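Groka 1000 Tabletop Kiln Controller: Review

The Groka 1000 is an add-on temperature controller for small electric kilns. It replaces the manual dial on most single-zone units and holds up to 7 saved programs. I ran it on a Jesine front-loader in the Somcombe shared studio from spring through August, mostly on glaze firings of small white and pale gray ware.
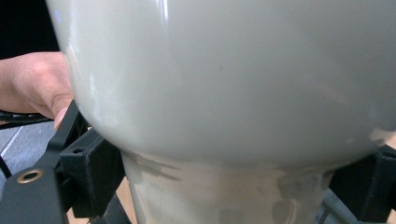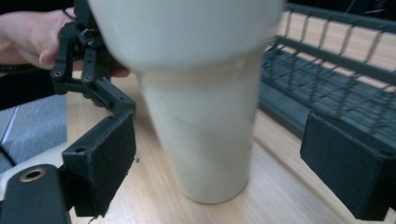

Pale ceramic ware at close range.

Installation. The controller mounts on the wall beside the kiln with four screws. The thermocouple lead is long enough for a side mount but short for a rear mount, and the extension is sold separately. Wiring to the relay box is keyed, so the plugs cannot be reversed. The paper manual covers this in two pages and gets one terminal label wrong; the download version has the correct label.

Programming. Each program takes up to 5 segments. A segment is a ramp rate, a target and a hold time. Entry is by a knob with a push switch. The knob steps in single degrees unless turned fast, and the fast mode overshoots. Expect to back up a little on every target. There is no copy function, so a program that differs from another only in its final hold has to be entered again from the start.

Control. Below 200 degrees Celsius the controller hunts. On a slow candling ramp the reading ran ahead of the set point, fell back, and ran ahead again. This settled as the kiln warmed and did no harm to dry ware, though I would not trust it with thick pieces that still hold water. At the top end the hold was steady, and witness cones on the middle shelf bent the same way from one firing to the next. The lower shelf stayed cooler. A single thermocouple cannot correct for that, and a slower final ramp helped more than a longer hold.

Power loss. The controller resumes the interrupted segment if the kiln has not dropped far. Otherwise it stops and shows an error code. I tested both cases at the breaker and it behaved as described in the manual.

Compared with the Mac Carthaigh unit it replaced, the Groka has a clearer display and a quieter relay. The Mac Carthaigh has a cooling ramp, which the Groka lacks. Anyone firing crystalline or matte glazes that depend on controlled cooling should stay with the older unit.

Complaints: the display dims after a few minutes and the delay cannot be changed. The alarm is too quiet to hear from the next room. Firing logs are kept only until the next firing starts.

Recommended for routine bisque and gloss glaze work in a small kiln. Buy the lead extension at the same time if the thermocouple port is at the back.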